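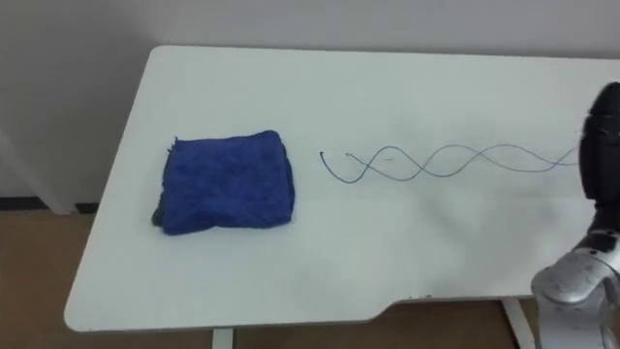
Games > Sports games > Handball > Salholm Court

Salholm Court is an arcade handball video game developed and published by Zutwood. It was released for Windows on 1/13/23, with a console version following in May of the same year. Matches are played three a side on a shortened court, and the rules of handball are cut down to suit quick play. The game takes its name from Salholm, the made-up harbour town in which its league is set.

Gameplay

Each team fields two outfield players and a goalkeeper. The player controls one outfielder at a time and switches to the other by passing. The goalkeeper is run by the computer unless the player holds down a shoulder button, which hands over control until the ball is thrown back into play. A match has two halves, and the length of a half can be changed in the options menu.

Steps and dribbling are handled loosely. A player carrying the ball may run for as long as a small bar beneath their feet remains filled, and bouncing the ball refills it. Letting the bar run out gives the ball to the other side. Shots are aimed with the left stick and charged by holding a button. A fully charged shot is harder to save but can be blocked during the wind-up.

Fouls exist but are rarely given. A defender who pushes an opponent inside the goal area concedes a penalty throw, and a second offence in the same half sends that defender off for 15 seconds of match time. During this spell the short-handed team may bring its goalkeeper forward as an extra attacker, leaving the goal open. Long throws into an empty net became a common tactic in online play, and a later update slowed the ball on throws taken from behind the halfway line.

There are six courts. Four are indoors and differ mainly in the bounce of the floor and the distance between the side wall and the touchline. The Ferry Deck court tilts slightly as a match goes on, and the Quarry court is played outdoors on sand, where the ball hardly bounces at all and passing becomes more important.

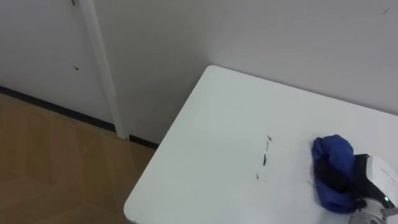 Modes

The main single-player mode is the Salholm League, in which the player takes one club through a full season of home and away fixtures. Between matches, money from ticket sales can be spent on training or on signing players from other clubs. Results in the league unlock kits and two hidden teams.

Quick Match allows up to four people to play on one machine. Tournament mode is a straight knockout. Online play at launch was limited to single friendly matches, and ranked play was added with the console version. The Windows and console versions cannot be played against each other.

A practice mode, called The Shed, has a bare court and a wall of targets. It keeps a record of the player's best scores but has no wider effect on the game.

Development

The game was designed by Elango Thampi, who had earlier worked on mobile puzzle games, and programmed mainly by Seon-mi Kwon. Work started as a full-sized handball simulation under the working title Zhong. Early versions had seven players on each side, and testers found it hard to follow which of them was being controlled. Thampi reduced the teams to five and later to three, and the camera was moved down to court level at the same time.

Kwon wrote the ball physics from scratch after finding that the engine's own system let the ball pass through players' hands at high speed. Player animation was done by hand by Anitha Chettiar. She drew the jump shot first and used it as the basis for most of the other throws.
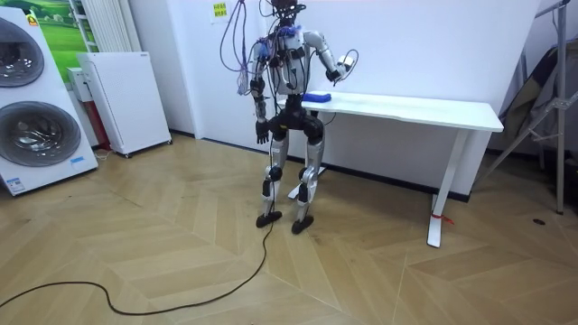
The commentary was recorded by Aurélien Huet in English and French. He spoke 300 lines in each language, and the game joins them to club and player names recorded separately. The music is by Ashwin Bhat and consists largely of short organ pieces meant to recall those played at indoor sports halls.

Reception

Reviewers generally praised the passing and the speed of matches. The goalkeepers drew the most complaints, as they would often save a difficult shot and then let in a weak one along the floor. Several reviews also found the league mode too long for the small number of things to do between matches. The console version was received slightly better, mainly for its ranked play and shorter loading times.

Sequel

A follow-up, Salholm Court: Fatik Cup, has been announced by Zutwood. It adds an international competition and a create-a-club option. Thampi has returned as designer, while the physics code is being carried over from the first game with changes to how goalkeepers deal with low shots.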